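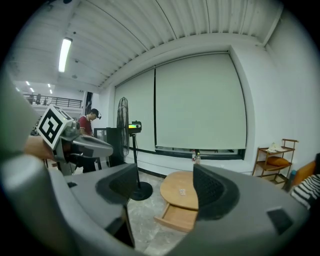
What was the grant meant to change in the common room?

The grant pays for summer heat control without refrigerated cooling: shading on the window, air movement at floor level, and a furniture layout that lets the moving air reach the people using the tables.

Projects > Clorkville > Common Room Heat Control > Progress Report 2

Submitted to the Brulness Fund, November 2, 2020

1. Scope

The report covers work done since the first progress report. Four items were approved: replacement of the window covering, supply of a pedestal fan, relocation of the black storage units, and a usage log kept through the warm months. The first three are complete. The log has been started and will run to the end of January. Ceiling work was removed from the scope at the first variation and is not discussed further.

2. Window covering

The old vertical blinds were taken down and disposed of. The replacement is a pair of roller blinds in a pale colour, 230 cm wide, operated by cord. Soliman supplied and fitted it in one visit. The brackets were fixed into the existing timber behind the plaster, and no patching was needed beyond the old screw holes.

A pale fabric was preferred over a dark block-out because the room is used during the day and the overhead lights add heat of their own. With the blind down the tables remain usable for reading and handwork without the second bank of lights on. The hem is normally set to leave a strip of window showing above the sill. Full closure is reserved for late afternoon. The sill is to be kept clear enough for the window to be opened without shifting things first.

The cord is longer than we would like. A wall-mounted cord tensioner was quoted separately and has been ordered. Until it is fitted, the cord is to be looped up at the end of each session.

3. Fan

One pedestal fan was purchased, an Ivo unit in black with a round wire grille and a single control knob. Rated draw is 45 W on the highest setting. It replaces two box fans that were failing their electrical tag tests and tended to be left on the tables.

The fan stands on the floor beside the black units. Three positions were trialled. Against the window it pulled warm air from behind the blind into the room. In the doorway it was an obstruction. The present position gives air across the seating at a height that does not lift paper from the tables on the low setting. On the high setting it does, and the low setting is recommended for any activity with loose sheets.

Noise was measured with a handheld meter at the nearest seat. The reading was 55 dB on high, which is above the target in the application. On low the meter gave a figure inside the target. The target was written for a ceiling unit and we ask that it be applied to the low setting only.

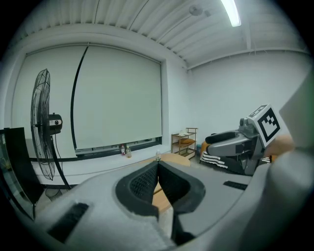 One regular user wrote in the log that the low setting was fine for most of the afternoon but that the end of the table nearest the window still got stuffy once the blind was fully down, and asked whether the fan could be left oscillating. The same entry asked for the blind to be left a hand's width up at the bottom. Both requests have been adopted. The oscillation function had been switched off during the position trials and was not switched back on.

4. Furniture and storage

The glass-fronted black cabinet and the tall black unit were moved so that they stand side by side against the wall. They had previously been on separate walls, and the tall unit blocked the air path from the doorway. Both were emptied, moved on felt sliders and reloaded. The cabinet door was re-hung at the same time, as the lower hinge had worked loose.

The wooden table was kept. Replacement was considered in the application, but the top is sound and the money is better spent on the cord tensioner and a spare fan grille. Cushions and folded textiles are the remaining difficulty. They have no assigned place and collect wherever there is a flat surface, including in front of the airflow. An open shelf is proposed, to be built from offcuts already held in the store.

5. Expenditure

Spending to date is $2,188, covering the blind, its fitting, the fan, sliders and hinge hardware. Disposal of the old blinds was charged to the general maintenance budget. The tensioner has been ordered but not invoiced and is not in the figure. No contingency has been drawn.

6. Usage log

The log sheet is clipped inside the cabinet door. It records blind position, fan setting, a thermometer reading at the start and end of each session, and remarks. Early entries are incomplete: several have a start temperature and no finish temperature, and the fan column was sometimes ticked where a setting was required. The sheet has been redrawn with the settings printed for circling. Entries made on the first version will be kept but left out of the temperature comparison.

7. Outstanding

Fit cord tensioner (Soliman, date to be confirmed).
Build and place shelf for cushions and textiles.
Add floor marks for the fan base, so that it goes back to the same spot after cleaning.
Confirm with the Fund whether the noise target may be read against the low setting.
Close the log at the end of January and tabulate.

A variation form for the shelf is attached. No change to the total approved amount is sought.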